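Play Corner Check, Lillton Room
Tuesday, July 23, 2019
By Loukia Tzanetos
3 comments | 2 shares

Quick one, did it before lunch. Same sheet as the Bakalis room, pass / fix / ask. Comments under each where I had any.

1. Table, legs and wobble. PASS
No rocking when leaned on. Tightened one bolt anyway, it was a quarter turn out.

2. Table top, splinters and edges. PASS
Ran a cloth over the whole thing, nothing snagged. Long edge by the wall is getting dull, could use oil before November. Not urgent.

3. Table height for the little ones. ASK
Fine standing. Sitting, the small chairs are too low for it. Do we have the taller ones from Omeck or did those go back?

4. Play food, condition. FIX
Squeezed every piece. One in the bin has a seam starting to open, pulled it and put it in the bag on my desk. Don't put it back out even if it looks ok, the split is underneath. Rest are good. No flaking, no sticky spots.

5. Play food, size. PASS
Tried each one in the choke tube. None went in. If anybody brings pieces from home they get tubed first, please, and that goes for grandparents too.

6. Plates and dishes. PASS
No cracks, no chips. The green oval one is smooth, checked with a fingernail. Keep it.
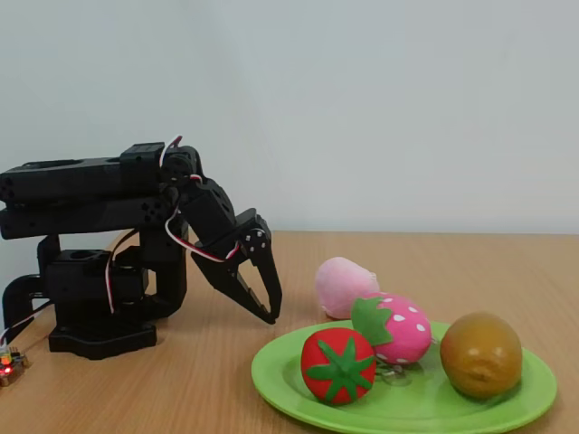 7. Cleaning. FIX
Log sheet has gaps, last week mostly. Soft toys and plates get washed end of day, warm water and the regular soap, then air dry on the rack. NOT back in the bin damp. The bin smelled a bit musty so I washed that as well. Write it down when you do it, even just initials.

8. Wall by the table. PASS
No loose paint, no nails or hooks sticking out. Please leave it plain, tape takes the paint off and then we are back to item 8 next time with a FIX.

9. Floor and walkway. PASS
Clear to the door. Mat corner curls a little, put new grip tape under it.

10. Storage bin and lid. FIX
Lid hinge pinches. I caught my own finger in it. Lid is off for now, replacment is on the Cikuvine order, item 677. Should be 40 dollars with shipping.

11. Sign on the door. ASK
Still has last years phone extension. Should be 140. Who has the label maker??

Re-check on 4, 7 and 10 once the lid comes in. If you fix one before me just initial next to it and leave the sheet on the clipboard, not in the drawer, I never look in teh drawer.

L.T.

3 comments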